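Cubos de letras

Última atualização: dezembro
Tempo de leitura: 4 min

Cubos de letras são peças de espuma, madeira ou plástico com uma letra impressa em uma ou mais faces, usadas para montar palavras sobre a mesa ou no chão. Confesso que prefiro os de espuma — não fazem barulho quando caem, e caem muito! O conjunto que tenho em casa é um Jestutley de 32 peças, já meio mordido num canto, e o da minha irmã, um Mana, passa de mais de 100 (ela nunca acha o Q).

O jogo mais conhecido é o da palavra-modelo: alguém escreve a palavra numa plaquinha, desenha quadrados na mesa e quem joga vai pondo um cubo em cada quadrado. Gosto de palavras curtas em inglês para isso, tipo BRAIN, com os cubos coloridos espalhados e umas letras intrusas no meio, um L, um S, um W, para dar trabalho.

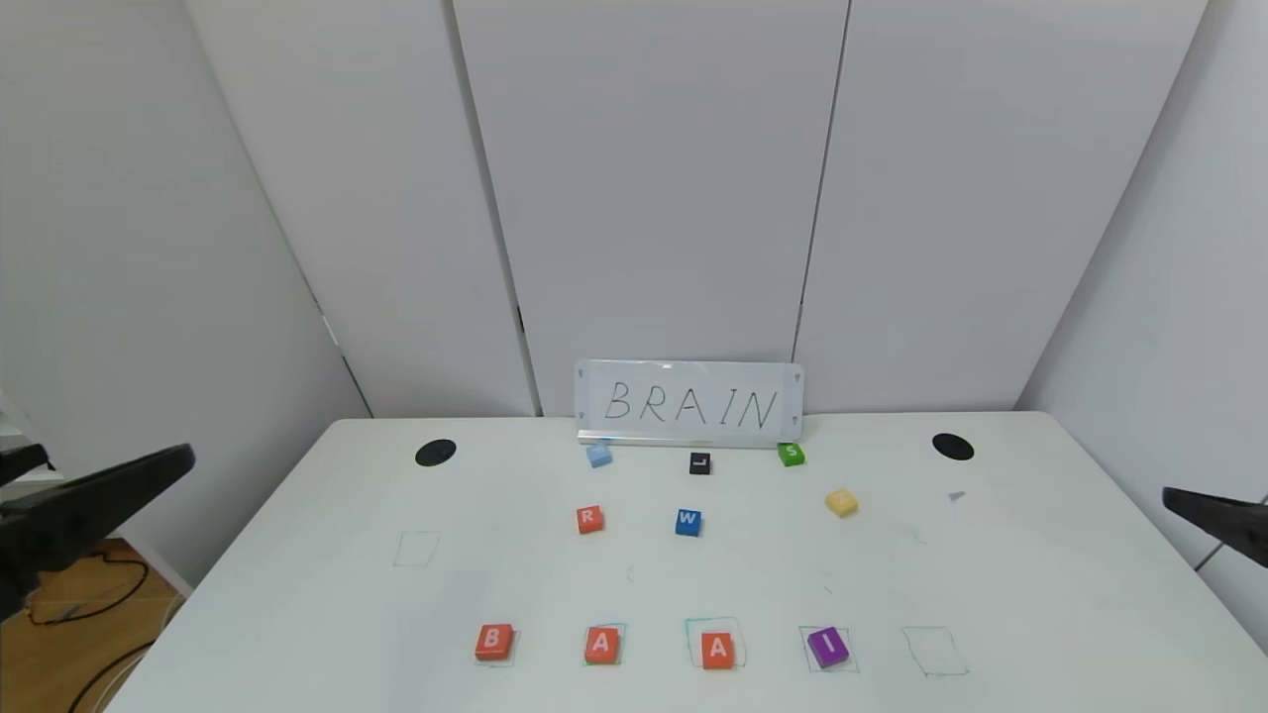 Satish Mishra discorda de mim quanto às intrusas e acha que, com criança de 4 anos, o melhor é deixar só as letras da palavra e guardar o resto na caixa. Pode ser, mas eu acho que a graça está em procurar!

A cor costuma não ter relação com a letra, e dois cubos da mesma cor podem ter letras diferentes. Para limpar os de espuma, pano úmido e sabão neutro; o marcador da mesa sai com álcool se for daqueles de quadro branco — do permanente eu nem falo, minha mesa ainda tem as marcas.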